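Boris Jurčo has run the toy library in Girkdale for three years, and in that time he has taken in 486 donated toys. He lends most of them to families with children under two. I asked him what parents borrow first.

"Stacking cups," he said. "They come in wanting something with lights, and they leave with cups. The baby chews them, bangs them, and later on learns to stack them." 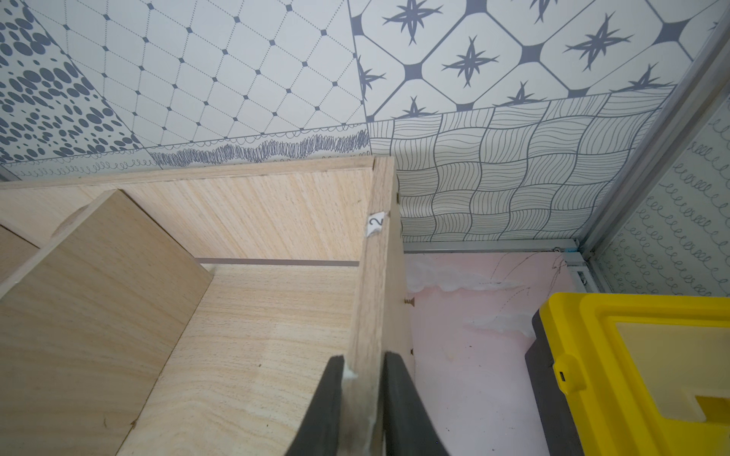 Jurčo is careful about what he tells parents on age labels. "A box will say 24 months, and people think their child is behind if they can't do it by then. I tell them to try it for a month and bring it back." He feels the same way about toy storage, and would take a low, plain unit over a deep chest any day. Light wood panels like these are fine, he said, and a small paper label with a number on it, like the 2 stuck on one board, is all the system a family needs. "You put a number on the shelf and the same number on the bag. Even Grandpa can put things away."

His most requested item is a shape sorter from Jellero, with 126 loans so far. He has replaced its lid once.

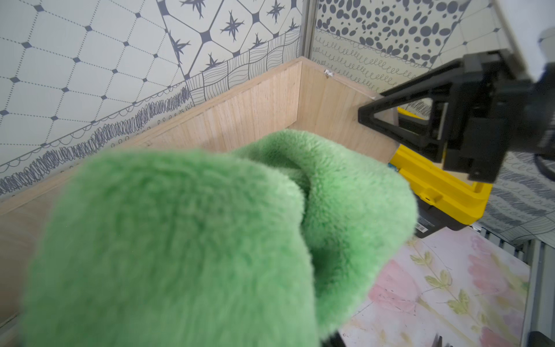 The lid cracked after a drop on the kitchen tiles, and the family offered to pay. Jurčo said no. "Toys get dropped. If it comes back with every piece, I'm happy."

Soft toys are washed between loans, and anything with a loose seam stays on his desk until he has sewn it. In March he plans to add puzzles for older children.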